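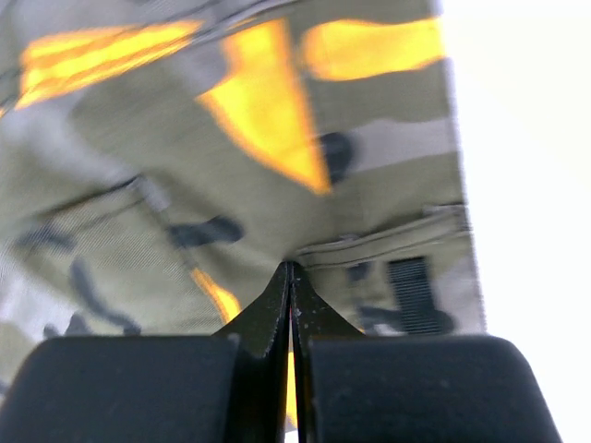
Why do some trousers have blotches? (And how do you fold them?)

From the Fumum Pages, reading for curious kids aged seven and up

Have you ever lost a sock on a patterned rug? You look and look, and there it is right beside your foot, and you feel a bit silly. Your eyes were working perfectly well. They were just hunting for a sock shape, and the busy pattern on the rug made the edge of the sock hard to pick out.

Camouflage works in much the same way. When we look for something, our eyes love to find its outline first – the long line of a leg, the round top of a head. Camouflage patterns are made of wobbly patches in light and dark colours, and the patches run right up to the edge of the thing and seem to carry on past it. Your eyes start following a patch and lose track of the outline altogether! Tawny frogmouths are wonderful at this. They sit on a branch with their beaks pointed up, all grey and streaky, and if you walked the whole track at Pisgate you might pass under one and never know it.

People borrowed the idea from animals a long time ago, and made cloth in the colours of leaves, bark and mud. Then, as happens with clothes, other people decided they simply liked the look of it. So now you can buy camouflage pyjamas, lunch bags and raincoats in colours that would never hide anybody in the bush.

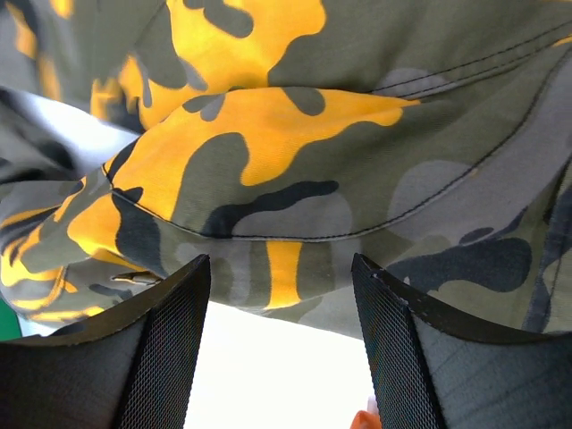

Yellow-orange, olive and grey patches, with a line of dark stitching curving through them.

Now, a flat pattern is one thing, but clothes aren't flat, are they? A pair of trousers begins as a big sheet of cloth. The pieces are cut out a bit like biscuits from dough, and then sewn together along lines called seams. Where two pieces meet, the blotches usually don't match up. Half a patch might bump into a completely different colour. On a striped shirt you would notice this straight away (and the person sewing would have to take great care to line the stripes up), but on camouflage it hardly matters. A muddle next to a muddle still looks like a muddle.

The bottom edge of each leg has a special name too. It is called a hem, and it is made by turning the raw edge of the cloth under and stitching it down. Without a hem, the threads at the end would start to come loose, and after a few trips through the washing machine you would have a fringe.

So you have your blotchy trousers, they are clean and dry, and they are in a heap. What next? The first job is to stretch them out long on a table or a bed, with the waistband at one end and the legs at the other.

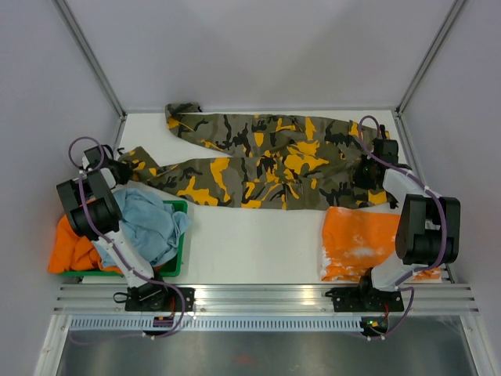 One reader wrote to us from Vetmont to say that her nan taught her to hold trousers by the waistband and give them one big shake before they ever touch the table, and that the shake does half the work. We tried it and she is quite right, though do check that nothing is left in the pockets first, or you may be picking up marbles for the rest of the afternoon.

Once they are down, pat the cloth with flat hands and push the wrinkles out towards the edges. You don't need to be perfect. Work from the waistband down to the hems, and if one leg has wandered off sideways, bring it back to lie beside its partner. Then lift one leg and lay it right on top of the other, so the two hems sit together. If you are small and the trousers are big, ask someone to take the other end, as it really is much easier with two. 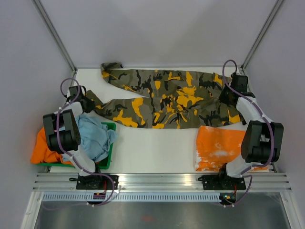 Pockets are the tricky part of folding, and cargo pockets are the trickiest. Those are the roomy ones sewn on the outside of the leg, and they make a thick lump just where you would like things to be thin. The trousers on the table have one, with a flap over the top, and a flap like that needs to be smoothed down before you fold, or it will crease over on itself and stick up forever after. Run your finger along it, press, and then fold the legs up towards the waistband, and fold once more if your drawer is short.

Something to try at home

Find a plain sheet of paper and cover it in wobbly patches using green, brown and grey pencils. Cut a lizard out of one half. Lay the lizard on the other half, walk to the far side of the room and turn around. Can you still see its legs? Now cut a second lizard from plain white paper and put it beside the first. Ask someone who hasn't seen either of them which one they spot sooner.

Words to know

Camouflage: colours or patterns that make something hard to see.
Seam: the line where two pieces of cloth are sewn together.
Hem: an edge of cloth turned under and stitched.
Waistband: the strip at the top of trousers or a skirt that goes around your middle.

Next in the Fumum Pages: why do zips get stuck?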